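From: list member (Merstead)
To: stair-and-floor list
Date: March 2025
Subject: Re: squeaky stairs, third tread from the top

> We moved into a 1920s place in November and the stairs talk all
> night. The worst one is third from the top. I can't get at the
> underside because it's plastered over. Everyone local wants to
> rip out the whole flight. Is there anything I can do from above
> that won't look terrible? The treads are oak, the risers are
> painted. I have a drill and not much else.

Oh, please don't let anyone rip out the flight! You can do a lot from above with a drill, and if your stairs are anything like mine you'll get most of the way there in a weekend. I went through this whole thing last year and I'm still a little giddy every time I walk upstairs at night and don't wake the dog.

First, find out which kind of squeak you have. Get someone to stand on the tread and shift their weight from heel to toe while you put your ear down close. If the noise comes from the front edge, the tread is rubbing on top of the riser below it. If it comes from the back, it's the joint with the riser above. If it comes from the ends, you're probably hearing the tread move in the side pieces, and that's the harder one, so cross your fingers. Mine were nearly all front edge. Mark each one with painter's tape and write F, B or E on it. I had 10 taped treads by the time I was finished and it looked like a crime lab.

Before you drill anything, try dry lubricant. I know, I know, everybody says it. But powdered graphite worked into the back joint with a folded index card fixed two of mine outright, and it costs next to nothing. Graphite is black and will get into oak grain, so use talc anywhere it might show. Work it in, walk on it, vacuum, do it again.

For the front-edge ones you want to pull the tread down tight onto the riser. What I did:

Drill a pilot hole through the tread, centered over the thickness of the riser. Measure this three times. The riser is thinner than you think and the nosing sticks out past it, so the center line sits farther back than it looks. Have your helper stand on the tread the whole time, right next to where you're working. Countersink for a plug. Drive a trim screw in at a slight angle, then a second one a few inches over, angled the other way. Stop as soon as the gap closes. Oak will split if you get excited, and I did get excited, and I now own one split nosing. 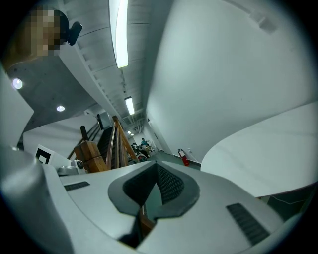 Plugs next. Buy real oak plugs or cut your own from scrap, and line the grain of the plug up with the grain of the tread. It makes a bigger difference than the color does! Glue them in proud, let them sit overnight, then pare them down with a sharp chisel, working in from the side where the grain is rising. Don't sand across the tread or you'll have a pale patch that follows you around forever. A dab of oil on the bare plug and it disappears, or close enough that visitors walk right over it.

For the back joint, if talc doesn't do it, thin wedges with glue. Slide them in dry first, all of them, and listen again. You're only filling the gap, so if you feel yourself reaching for a bigger hammer, back off, or you'll lift the tread and make a new squeak at the front. Score the extra with a knife, snap it off, and run a small strip of molding over it if you like the look. I do like the look.

To answer the person last week who asked about the kits with the snap-off screws: they work fine under carpet. On a bare tread I'd skip them, the hole they leave is ragged and hard to plug.

Money, for anyone keeping track: the quote I had from Kimaro was for a full replacement and it made me sit down. I did the whole thing for 123 dollars, and that includes a decent countersink bit and a chisel I'd wanted anyway. The plugs came from Nudden, in a mixed bag, and I still have a jar of them.

One warning. Dry winter air shrinks everything. A tread that complains in January may go quiet by June all by itself, so if you can stand it, wait until the heat has been off a while and see which ones are left. And if a tread dips when you step on it, or you see a crack running along the underside of the nosing, forget all this and get the plaster opened up. That's a different job.

Please report back on the third one from the top! Mine was the third from the top too and I want to know if it's a thing.

-- 
posted from Merstead, where it is still dry as a cracker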